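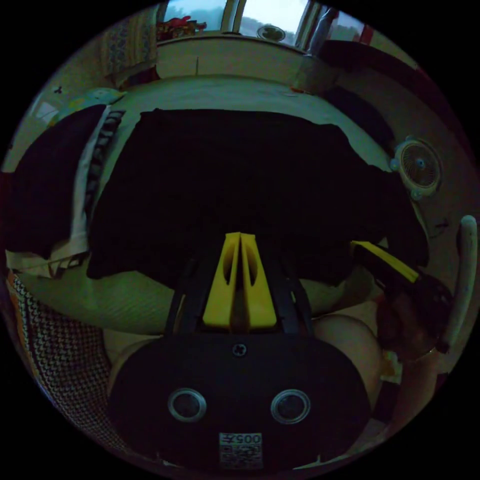 Washing dark cotton: questions for a dye chemist

Wendy Garside ran the shade laboratory at Haslam, a contract dyehouse in Dravthorpe, from 2006 until last December. She now tests finished knits for Irkora. Most of her work concerns black, a color she describes as "the one customers complain about and the one they wash worst."

Black cotton is usually dyed with reactive dyes, which bond to the fiber. Fading in the wash has two causes, she said, and people tend to confuse them. The first is loose dye left over from a poor rinse at the mill. "That comes out early. After a few washes it's gone, and what's left is fixed." The second is abrasion. Surface fibers break and stand up, and the broken ends scatter light. "The dye is still in there. The cloth looks gray and the lab reading barely moves."

Her standard test piece is a 180-gram jersey, a common weight for T-shirts. In one series she washed samples right side out and inside out at 60 degrees Celsius, with the same detergent and load. 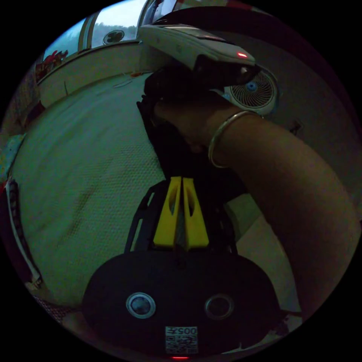 The inside-out samples kept a darker face through the whole series. Lowering the temperature helped too, though she ranks it second. Overfilling the drum was worse than either, as was a long spin.

On detergent she is brief. Powders for whites often contain bleach and optical brighteners, and both are wrong for black. A liquid without them is enough. Vinegar she considers harmless and of little use. "Salt does nothing at home. It belongs in the dye bath."

Printed shirts need more care. Sandra Fothergill, who handles print testing at Lundov, advises keeping the iron off the graphic and turning the shirt before washing. She allows almost 7 hours for line drying indoors. "A tumble dryer set high will crack a thick print long before the black goes," she said.

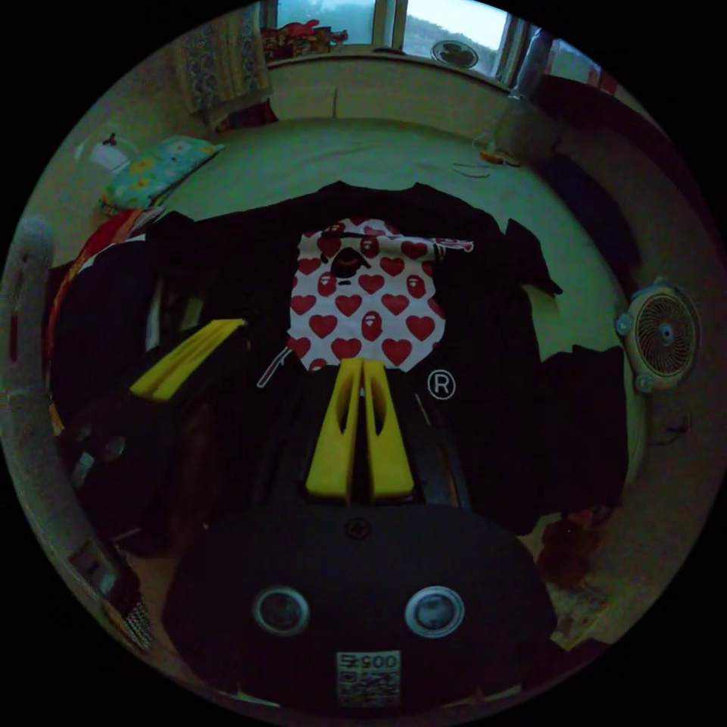

Black T-shirt with a printed chest graphic.

Garside dries hers in shade and folds them with the print inward.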